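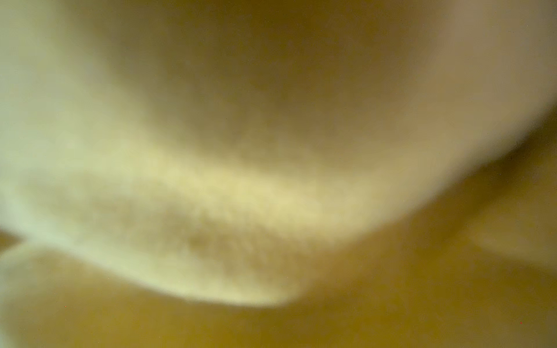

Zasano Marble-Pattern Surface Mat

Sold by Cidero Home Supply. Item 700-54.

The Zasano mat is a flexible covering for worktops, craft tables, shelves and laundry room counters. It lies flat under its own weight and needs no glue. The pattern is a gray marble with lighter and darker veining, printed under a clear wear layer, so light scratches do not reach the color.

Sizes and finish
Width: 54 inches
Length: sold by the foot, up to 18 feet in one piece
Finish: matte
Colors: Gray Marble, Harkeck Slate, Plain Sand

Lengths over 18 feet ship as two pieces. The pattern does not repeat at an exact interval, and we can't match veins across a seam. If the seam will show, order Plain Sand or run the join under a shelf or appliance.

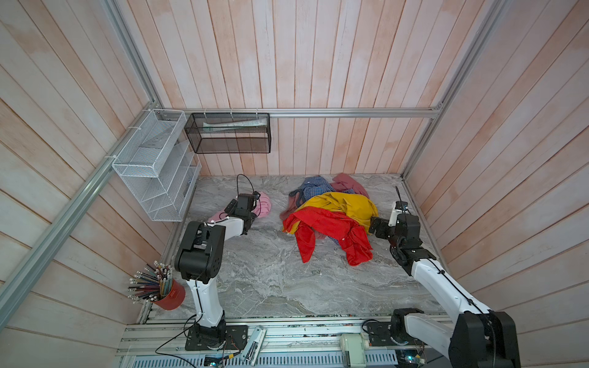

Gray marble pattern with pale wood plank walls.

Fitting
Unroll the mat the day before and leave it face up in a warm room. Trim with a sharp utility knife and a metal straightedge, from the back. Leave a small gap at walls - the mat grows slightly in summer and will lift at the corners if it is cut too tight.

For vertical surfaces or the inside of cabinet doors, use Ruddock double-sided tape (sold separately). The tape can pull paint when removed.

Care
Wipe with a damp cloth and dish soap. Ink and hair dye should be cleaned up the same day. Do not use acetone or a steam mop. Do not iron on the mat, even with a towel underneath. Hot pans need a trivet.

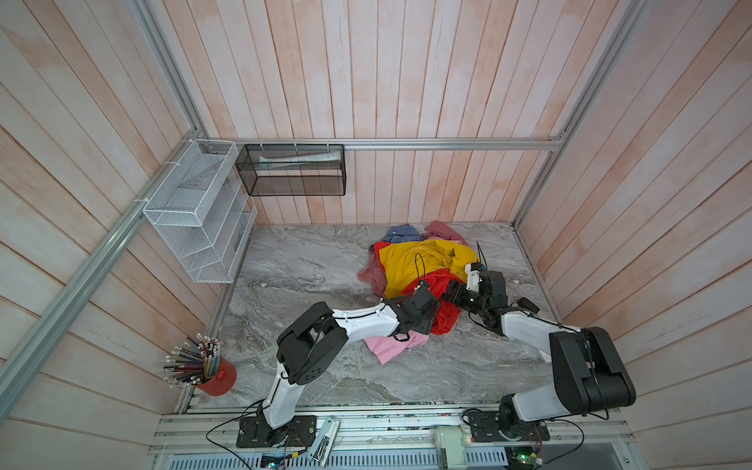

Gray marble pattern with clothes and a red pencil cup.

Price and delivery
Full 18-foot piece: $98. Cut lengths are priced at checkout. Orders placed before noon go out the same day, except Tuesday, when the cutting table is closed. The mat ships rolled on a cardboard core, never folded.

Returns
Uncut full pieces can be returned in the original wrap. Cut lengths are final sale, so please order a sample first if you are unsure of the color. Samples are free, limit of two per household.

Related items
Ruddock double-sided tape
Ruddock seam roller
Harkeck Slate shelf liner, narrow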